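Cuaderno del taller – agosto de 2021
Botellas azules, tapones y la mesa blanca

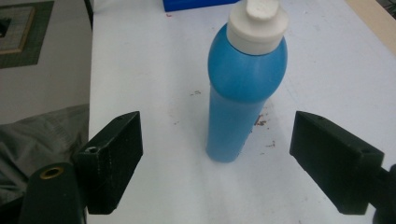

Bueno, retomo el cuaderno después de un montón de días sin escribir nada, que luego me quejo de que no encuentro las cosas. Estoy con el asunto de las botellas para rellenar, las azules de plástico, las que queremos usar para el jabón de manos y para el limpiador del taller (dos usos distintos, y de ahí viene la mitad de los líos).

Repaso para quien no haya estado. En junio pedimos una caja de muestras a Indunmont con la idea de dejar de comprar el jabón envasado y pasarnos a la garrafa grande con botellas rellenables en cada puesto. Keegan quería las transparentes de toda la vida, yo quería las azules por una razón muy tonta, que es que las transparentes se me confunden con las del alcohol y ya una vez me lavé las manos con lo que no era. Ganaron las azules. El cuerpo de abajo es estrecho y de un azul clarito, y el hombro es redondo, gordo, de un azul mucho más fuerte. Me gusta cómo queda en la estantería, lo reconozco, aunque Keegan dice que parece de champú de gimnasio.

Lo que he estado probando son tres cosas: si se tiene de pie medio llena, si el tapón cierra sin pelearse con él y si la etiqueta aguanta. Voy por partes y sin mucho orden.

De pie. Pues bastante mejor de lo que esperaba, la verdad. Al ser alta y con el hombro más ancho que el cuerpo yo daba por hecho que vacía se iba a caer con mirarla, y vacía sí que es un poco nerviosa, le das con el codo y se va. Con un dedo de agua ya se queda quieta. Llena va perfecta. Lo malo es el punto intermedio, cuando la aprietas para sacar lo último y la dejas de golpe en la mesa, ahí me bailó un par de veces. Para el puesto de lavado me da igual, que va en la bandeja, pero para el banco de trabajo quiero hacerle un soporte. He pensado en un taco de madera con un agujero y ya está, nada de imprimir piezas ni de inventos. Hay recortes de sobra debajo de la sierra.

El tapón. Esto es lo que más guerra me ha dado. Es el blanco, con el collar ancho abajo y la boquilla más estrecha encima, de las de abrir con el pulgar. Con las manos limpias se abre divinamente. Con las manos llenas de grasa (o sea, cuando de verdad te hace falta) el pulgar resbala y acabas haciéndolo con la muñeca o con los dientes, y con los dientes NO, por favor, que nos conocemos. Probé a pegarle un trocito de lija fina en el borde y mejora muchísimo, pero queda feo y supongo que se despegará en cuanto se moje unas cuantas veces. Lo dejo puesto en una y ya veré.

Otra cosa del tapón: hay que enroscarlo hasta que el collar siente bien contra el hombro azul. Si se queda un pelín torcido parece cerrado y no lo está, y cuando aprietas sale jabón por la junta y te baja por toda la botella. Me pasó con la primera y tardé un buen rato en entender de dónde venía aquello, porque yo miraba la boquilla y la boquilla estaba seca. Así que, al rellenar: enroscar, mirar la línea entre el blanco y el azul por todos los lados, y entonces apretar un poco encima del fregadero.

El llenado. He puesto la marca a 600 ml, medidos con la jarra, que viene a caer al principio del hombro. Se puede echar más, pero entonces al abrir te saluda el jabón. Con el embudo pequeño entra despacísimo por lo espeso que es; con el grande no cabe por el cuello. Apunto comprar uno intermedio, y si alguien tiene uno por casa que lo traiga y nos lo ahorramos. El concentrado de Plindilau, que es el que usamos para el limpiador, es mucho más líquido y con ese no hay problema ninguno, se rellena en un momento.

Etiquetas. ¡Aquí sí que tengo novedades! Las de papel, a la basura directamente: la primera se arrugó el mismo día. Las de vinilo de Gindier pegan bien en la parte de abajo, que es recta, y fatal en el hombro, donde hacen arrugas por mucho que las estires. Keegan insistía en ponerlas arriba porque se ven mejor cuando la botella está en la bandeja, y tiene razón en que se ven mejor, pero a la segunda arruga se levanta la esquina y detrás va todo lo demás. Abajo, entonces. Y antes de pegar, pasar un trapo con alcohol y dejar secar, que el plástico viene con una especie de polvillo resbaladizo.

Propuesta de colores: etiqueta amarilla para jabón, etiqueta roja para limpiador. Las dos con la palabra escrita bien grande, que el color solo no vale y en este taller hay más de uno que no distingue bien los rojos. Las del limpiador tienen que llevar además la proporción de la mezcla. Me da igual que sea un rollo escribirla cada vez.

Cuentas rápidas, que luego me las pide Keegan. Las muestras ya están pagadas. El pedido grande lo estaba mirando con Pryor, que nos deja el lote en 167 euros con tapones incluidos, y la garrafa de jabón va aparte. Me parece bien de precio, pero antes de pedir quiero preguntar si tienen el mismo cuerpo con otro tapón, uno de bomba por ejemplo, para el puesto de lavado. Si el cuello es el mismo podríamos mezclar y listo.

Nota sobre la mesa blanca: hay que darle un repaso. Tiene manchas y restos por varios sitios y ya no sé cuáles son de ahora y cuáles llevan ahí desde el año pasado. Probé con el limpiador rebajado en una esquina y algo hizo – poco. A ver con la esponja blanca de las de melamina, pero con cuidado, que en la otra mesa nos dejó una zona mate que todavía se nota.

Pendiente:
Escribir a Pryor por lo del tapón de bomba.
Embudo mediano.
Cortar el taco para el banco y probar el agujero antes con un recorte.
Mirar cómo está la lija del tapón dentro de un par de semanas.
Limpiar la mesa blanca (me toca a mí, ya lo sé).
Decidir dónde va la garrafa. Yo la pondría debajo del fregadero, Keegan la quiere en el estante de arriba para llenar por gravedad, y con lo que pesa yo no la subo.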